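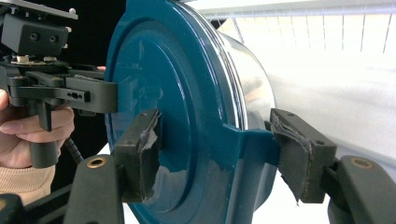
Teal lid on a clear plastic container.

Spent the week with the new Wukura reissue, Songs from the Cemia Valley. Two discs, rowing songs and harvest songs, all unaccompanied voices. A few notes on it as I go. 18 September 2023

The tapes were made by Kirsten Hedegaard over two summers when she was still a student. She had one microphone and a portable machine that ran slow when the batteries got low. You can hear the pitch creep on a few tracks. The label has left most of it alone.

There was an LP in the seventies with 8 of the songs on it. It was pressed in a run of 600 and sold mostly by mail. I had a cassette dub of a dub for years, with the last song missing its ending. So it was good to finally hear that ending. It's another verse and then somebody coughs.

The rowing songs are call and response. One person leads, the boat answers, and the answer always comes in a little before the leader is done. On the LP this sounded like sloppy editing. With the full takes you can tell it's how they sang it.

Main leader on disc one is Conceição Pacheco, who was in her sixties at the time. Hard, flat voice, no vibrato at all. She starts nearly every line on the same note and drops off it in a different way each time. Track 5 is the one to try first if you only have a few minutes.

Disc two is slower going. Harvest songs, mostly women in groups of three or four, and the words repeat a lot. I put it on while doing other things and it didn't work well that way. Sitting down with the booklet open helped.

About the booklet. Notes are by Leif Lykkegaard, and the part on the tuning is the best thing in it. He lays out where the thirds sit (between major and minor, and not in the same place going up as coming down) and he gives track times so you can check him.

The translations are by Roswitha Danzer. They're plain and don't try to rhyme. I've seen older versions of two of these songs in an anthology where everything had been made pretty, and I prefer hers by a long way. The one about the borrowed net is a list of insults and now it reads like one.

My one real complaint is the order. Hedegaard's notebooks list 482 takes, all in sequence, and the set jumps back and forth between the two summers. The second-summer tapes are cleaner and closer to the singers, so the sound shifts every couple of songs. I ended up making my own playlist by date.

Transfer work was done by Sum-yee Yuen from the original reels. Hiss is still there. So are birds, a door, and an engine on the long harvest song. Much easier to listen to than the LP, which had the top end filtered off so the consonants were gone.

Someone asked if this is anything like the Zindinia choir records. A little, in that both have that early entry from the group. But Zindinia were a stage choir with a conductor and arranged parts. The Cemia singers are in a kitchen or on a beach and people drop out when they forget the words.

Closer match would be the Hallgrímsson collection, if you can find it. Same kind of flat attack, also recorded in houses. That one has solo singers only, though, and most of the songs run past the ten-minute mark.

Two people have asked about vinyl. I don't see any sign of it. The CD is out now and there's a download, which comes with the booklet as a PDF. The PDF is a scan and you can't search it, so looking up a song by first line takes a while.

Correction to the post on the leader: Pacheco also sings on disc two, track 11, in the second group. She isn't in the track list but Lykkegaard mentions it on the last page of the notes. Once you know, she's easy to pick out – she's the one who holds the final note after the others have let go.

Going back to the first-summer tapes tonight. Will add to this if I work out what they're saying at the start of track 3.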